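The Vedlow Rehearsal Box
Backing for school singers when the band has gone home

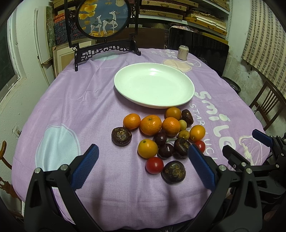

Maribeth Samonte
Product Editor, Jekari Stage & School

Most school music departments own one good accompanist and share that person with the choir, the spring musical, two graduation ceremonies and a dentist. The Vedlow is for the rest of the week. It plays backing tracks, slows them down, changes their key and keeps time, and it does all of it through one speaker that can be carried down a hallway by a ninth grader who would prefer to be carrying something else.

It isn't a band. We tried it against a real one in September and the real one won, though it took 20 minutes to agree on an intro.

What it does

Load your tracks from a memory card or over the cable. The box holds 100 songs, each with its own saved key, tempo and starting point, so the sophomore who can only manage the ballad a third lower gets it a third lower every time without an announcement to the room. Key changes go up or down by half steps. Past five in either direction the drums begin to sound like somebody moving a filing cabinet, and we suggest picking a different song.

The count-in is adjustable. You can have one bar, two bars, or a recorded voice. The recorded voice belongs to Shiela Manalo, who taught high school chorus before joining us to run product testing, and it has the tone of a woman who has already said this once. Students come in on time. If you find it alarming, record your own.

There are two microphone inputs with separate volume knobs. The knobs are large and they are on the back, out of the singer's reach. This was Shiela's idea and it is the most popular thing about the box.

The loop button repeats any section until you press it again. Use it for the eight bars everybody skips at home.

What it doesn't do

It won't follow a singer. If your soloist holds the last note until the parents cry, the track will have finished and be waiting politely. There is a foot switch for this (see Skirer, further down), which lets a person hold the track at a marked spot and let it go again.

It won't score, grade or praise anyone. We were asked to add a screen with stars on it. There is a small screen and it shows the song title, the key and the tempo.

It has no wireless audio. We tested it in a gym with a full house of phones and went back to the cable.

Specifications

Speaker: single 8-inch, front facing
Inputs: two microphone, one instrument, one line
Outputs: headphones, line out to hall system
Song memory: 100
Key change: up or down, half steps
Tempo: half speed to double speed, pitch unchanged
Battery: 90 minutes at rehearsal volume, less if the drama department has it
Charging: from the supplied power cord, can be played while charging
Handle: top, fixed
Color: black, or black

In the carton

Vedlow box, power cord, one microphone cable, a printed quick guide, and a sheet of blank labels for the knobs. No microphone is included. Schools generally have a drawer of them, two of which work.

Price and ordering

The Vedlow is $397 with shipping included in the lower 48 states. Purchase orders are fine. Send the form to the orders desk with a contact name and a delivery entrance, and please make it an entrance that is open in the daytime. We have left boxes at some very handsome locked doors.

Goes with

Skirer foot switch. One pedal, one light, long cord. Tap to hold the track, tap to continue. Hold it down to jump back to the top of the verse. It works with the Vedlow and nothing else we sell.

Nkosi carry bag. Padded, with a shoulder strap and an outside pocket for cables. The pocket also fits a folder of sheet music if the folder is bent, and it will be.

Questions we get

Can we use it for a performance? Yes, in a classroom or a small recital room. For an auditorium, run the line out into the house system and keep the Vedlow near the singer so they can hear themselves.

Will it play the tracks we bought years ago on disc? Copy them to a computer first, then to a memory card. It reads WAV and MP3 files.

Can students change the saved settings? There's a lock. Press and hold Save and Loop together until the screen says Locked. Unlocking works the same way, so don't demonstrate it in front of the tenors.

How do I replace the battery? Four screws underneath and one plug. Replacement batteries are listed under Parts, and the quick guide has a drawing on its last page.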